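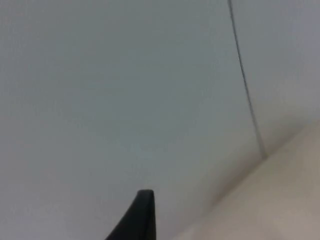
I went through my whole face care shelf last week, the creams and the sunscreens and the little spatulas and all four of the tweezers I apparently own, and I ended up with a pile of cleaning and storing tricks I wanted to put in one place. My first one is about where you do the sorting. Mine used to happen on a speckled brown counter where everything vanished. Now I use something smooth and pale gray, like the surface in the photo, and a dark tip shows up against it right away, even a skinny pointed one. (Lost eyeliner caps, I'm looking at you.) An old tray works, so does a piece of poster board.

## Sunscreen on towels and collars

Those yellow-orange marks on white towels had me blaming the washing machine for years! A lot of it is sunscreen reacting with the iron in the water, and chlorine bleach can make it worse. So, no bleach. I do it like this:

1. Scrape off anything you can see with the back of a spoon.
2. Rub in plain dish soap, the grease-cutting sort, and leave it for half an hour.
3. Rinse from the back of the fabric.
4. If it's still orange, use a rust remover that says it's safe for fabric, and follow the bottle.
5. Check it before it goes in the dryer. Heat sets whatever is left.

I keep two dark washcloths just for sunscreen season now and the white ones stay in the cupboard till October. It has saved me so much scrubbing.

## Getting the last bit out of a tube

Cut it. I know everybody says it, but cut it in the middle and not near the end, so the top half slides back over the bottom like a lid. I got nine more mornings out of a tube of Plerkasano night cream that way, and that stuff is not cheap. Use clean scissors, and if it smells off or has gone watery, toss it.

For pump bottles I stand them on their heads in a mug overnight. Airless pumps won't do anything upside down, but some of them have a disc at the bottom that gets stuck, and a good tap on the counter frees it up.

## Washcloths that stop smelling

Fabric softener was my problem. It leaves a coating, the cloth stops soaking things up, and then it sours on the hook. I skip softener for anything that touches my face, wash hot, and dry all the way. I bought a pack of the thin Comeck ones at 98 cents apiece and I like them better than the thick fancy set, they're dry by lunch.

Use a fresh one each day if you can. I roll mine up in a loaf pan by the sink (yes, a loaf pan, it fits the shelf perfectly).

## Tweezers and other metal bits

Wash with soap and warm water, dry, then wipe the tips with rubbing alcohol and let them air dry. If the tips have stopped gripping, fold a bit of 400 grit sandpaper in half with the rough side out, close the tweezers on it lightly and pull it through. Do that maybe five or six times and then wipe off the dust. My old Ernberg pair came back from the dead! Don't try it on ones with a coating you like, it'll scratch right off.

Store them with something over the tips. A short piece of drinking straw is fine.

## Where to keep it all

Not the windowsill. Mine faced south and I cooked a vitamin C serum until it was the color of tea. Brown usually means it's past its best, so I don't bother putting it on my face after that.

I moved everything to a drawer in the hall, which stays at 73 degrees when the heat is on, and the bathroom steam can't get at it. If you've only got the bathroom, pick the spot farthest from the shower and keep the lids on tight. Eye gels can go in the fridge door if you like them cold, though heavier creams can go grainy in there, so read the label.

I also put a strip of masking tape on the bottom of each jar with the month I opened it. Lots of them have a tiny open jar symbol with a number and an M, and that's how many months you get once it's open.

## Cream on the mirror and everything else

Greasy fingerprints on a mirror just smear if you go straight in with glass cleaner. Wipe with a drop of dish soap on a damp cloth first, then plain water, then dry it with a coffee filter. Same thing on faucets. For cream ground into a bath mat, cornstarch, leave it overnight, vacuum, then wash. I've only tried that on cotton so test a corner if yours is something else.

Next I have to deal with the nail polish box, and half of those lids won't open at all.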